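로봇 한 대 값으로는 로봇을 쓸 수 없다
작은 주방이 자동화 예산을 짜는 법

10월에 처음 받은 견적서는 딱 한 장이었다. 로봇 팔, 컨트롤러, 설치비. 도시락과 보온 용기 식사를 만드는 업체 골로우(Golow)의 설비 담당 밀로슬라프 베네시는 그 한 장을 냉장고 문에 붙여 두고 몇 주를 들여다봤다고 한다. 숫자 자체는 생각보다 무섭지 않았다. 무서웠던 건 거기 적히지 않은 것들이었다.

지금 그 견적서 옆에는 종이가 열네 장 더 붙어 있다. 손가락, 작업대, 프로파일 레일, 예비 부품, 세척 방식, 교육 시간, 그리고 ‘로봇이 서 있는 동안 누가 그 일을 하나’라는 제목의 메모까지. 이 종이들을 한 장씩 따라가는 일이 이렇게 재미있을 줄은 몰랐다. 장비 구매 계획이라고 하면 엑셀 표부터 떠올리기 쉽지만, 잘 짠 계획을 읽다 보면 그 주방의 하루가 통째로 보인다!

베네시의 계획은 팔보다 손에서 출발한다. 팔은 몇 가지 후보 가운데 도달 거리와 가반 하중을 보고 고르면 된다. 손은 다르다. 무엇을 집을지, 어디에 내려놓을지, 얼마나 자주 닦을지가 정해져야 비로소 그릴 수 있는 물건이다. 그래서 그는 예산표의 첫 줄을 비워 두고 둘째 줄인 ‘그리퍼와 손가락’부터 채웠다. 시제품을 깎고, 써 보고, 다시 깎는 비용을 세 번까지 잡아 두었다. 한 번에 맞을 거라는 가정은 아예 넣지 않았다.

시험 작업에 고른 재료도 마음에 든다. 모형 블록으로 시작할 수도 있었겠지만 골로우는 처음부터 실제 용기와 소시지를 작업대에 올렸다. 둥근 스테인리스 용기는 안쪽이 반들거려 빛을 되쏘고, 소시지는 휘어 있어서 놓일 때마다 방향이 조금씩 달라진다. 가늘고 긴 금속 손가락 한 쌍에 한쪽 끝은 포크처럼 갈라진 형태. 이런 손가락은 카탈로그 첫 페이지에 나오는 물건이 아니다. 그러니 주문 제작비와 납기를 따로 적어야 한다.

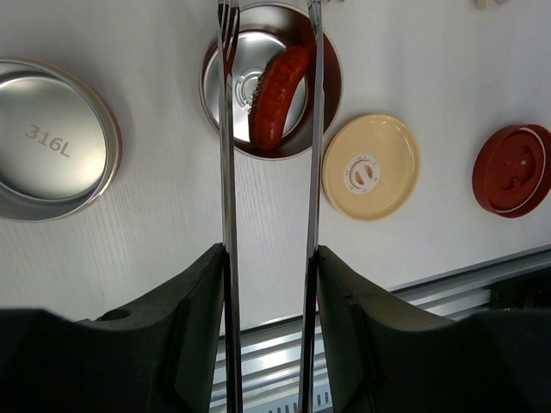
마레크 후바체크는 이 대목에서 생각이 조금 다르다고 했다. 손가락에 돈을 쓰는 건 좋지만 용기부터 바꿀 수 있는지 먼저 따져 보라는 것이다. 그릇의 지름을 통일하고 뚜껑 놓는 자리를 고정하면 손가락 설계가 한결 단순해지고, 그 차액으로 예비 손가락 한 벌을 더 살 수 있다는 계산이었다. “로봇 예산에서 제일 싼 부품은 안 사도 되는 부품이에요.”

베네시도 이 의견을 받아들여 계획서에 ‘로봇 없이 바꿀 수 있는 것’이라는 칸을 새로 만들었다. 개인적으로는 이 칸이 계획서 전체에서 가장 부럽다. 뚜껑을 어느 쪽이 위로 오게 놓을지, 용기를 작업대 어디에 세울지 같은 결정은 돈이 거의 들지 않는데도 나중에 프로그램을 짜는 시간을 크게 줄여 준다.

다음은 견적을 받는 단계다. 골로우는 공급사 두 곳, 레클로우(Reklow)와 미쿠시(Mikuš)에 같은 질문지를 보냈다. 질문지에는 가격을 묻는 칸이 맨 뒤에 있다. 앞에는 이런 질문이 온다. 손가락을 교체하는 데 어떤 공구가 필요한가. 식품이 닿는 부품은 어떤 재질이고 그걸 증명하는 서류가 있는가. 카메라 렌즈에 김이 서리면 누가, 어떻게 닦는가. 작업 하나를 추가하려면 우리가 직접 할 수 있는가, 아니면 출장을 불러야 하는가. 마지막 질문의 답은 두 회사가 크게 갈렸고, 총액 순위도 거기서 뒤집혔다.

미쿠시의 초기 견적은 더 낮았지만 작업을 바꿀 때마다 출장비가 붙는 구조였다. 메뉴가 계절마다 달라지는 주방이라면 이 항목 하나가 팔 값의 차이를 금세 넘어선다. 레클로우 쪽은 처음에 교육비가 크게 잡히는 대신 현장 직원이 위치와 순서를 고칠 수 있다. 어느 쪽이 옳다기보다 주방마다 답이 다를 텐데, 메뉴판을 옆에 놓고 견적서를 읽으라는 조언만큼은 어디에서나 통할 것 같다.

예산표에 자주 빠지는 또 한 가지는 작업대다. 알루미늄 프로파일과 상판은 값이 뻔해 보여서 대충 적고 넘어가기 쉽다. 그런데 상판 높이가 바뀌면 팔의 위치를 다시 잡아야 하고, 레일에 끼우는 고정구도 새로 사야 한다. 베네시는 볼트와 고정구에만 1,396유로를 배정했다. 반올림하지 않은 이유를 물으니 실제로 부품 목록을 하나씩 더해 나온 값이라며 목록을 보여 준다. 이런 숫자를 만나면 괜히 기분이 좋다.

교육 항목에는 지르키아(Jirkia)라는 이름이 붙어 있다. 골로우 안에서 시험 셀을 부르는 별명인데, 이제는 예산 코드로도 쓴다. 주방 직원 두 명이 오후 3시에 점심 물량이 끝나면 이 셀에 붙어 손가락 위치를 고치고, 실패한 동작을 공책에 적는다. 그 시간의 인건비도 전부 계획서에 들어 있다. 배우는 시간을 공짜로 치지 않는 것, 꼭 따라 해 볼 만하다.

이 계획에는 멈추는 조건도 적혀 있다. 시제품을 세 번째까지 고쳐도 직원들이 믿고 맡길 수 없다면 본 구매를 미루고, 작업대와 용기 표준화만 남긴다. 그 경우에도 주방에 남는 것이 있도록 지출 순서를 짰다. 본 구매 여부는 다음 메뉴 개편 전에 정할 예정이고, 냉장고 문에는 아직 종이 붙일 자리가 조금 남아 있다.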